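Arm group catch-up, Sepúlveda building, upstairs room

Minutes (typed up by me again, so shout if I've got you wrong)

We skipped most of the agenda and went straight to the stoppage, as everyone wanted to talk about it. For those who missed it: the Zilto arm was 17 minutes into the desk-tidying run when the gripper cable caught on something at full stretch. The arm kept pulling for a moment, the gripper dropped off the network and then the whole thing froze with fault 11 on the screen. I hit the stop button as well, a bit late I'm afraid! No one was hurt and nothing got broken.

We spent ages on whether the cable is simply too long. Half of us think the slack is asking for trouble, and the other half (me included) remember the short one we had last August, which tugged on its plug every time the wrist turned. In the end we agreed to keep the long one for now and clip it along the arm with a proper loop at each joint.
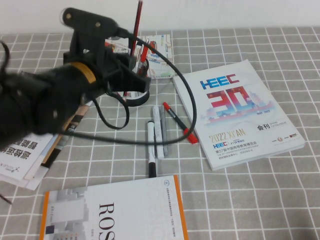
The other worry was the delay before the arm gave up. Kornero's logging shows 1000 milliseconds between the first odd reading and the freeze, and we all felt that was far too slow. The force limit had been put up for an earlier job and never put back down, which was my doing, sorry. It's back to the old setting now and I've written it on the whiteboard in big letters.

Someone asked if we could carry on while we wait for Drandgate to look at the connector. We went round and round a bit, but the answer is no, except at the slowest speed, with one person holding the stop button and doing nothing else (so no phones, please).

To do:
Clips and ties for the cable: me, before the next run.
Force limit added to the start-up checklist: software lot.
Send Drandgate the log and ask about a tougher plug: me again.
Slow test with the clips on, both wrist directions: everybody who's in.

Budget and the room rota are carried over to next time. We finished late and I had to run for my bus.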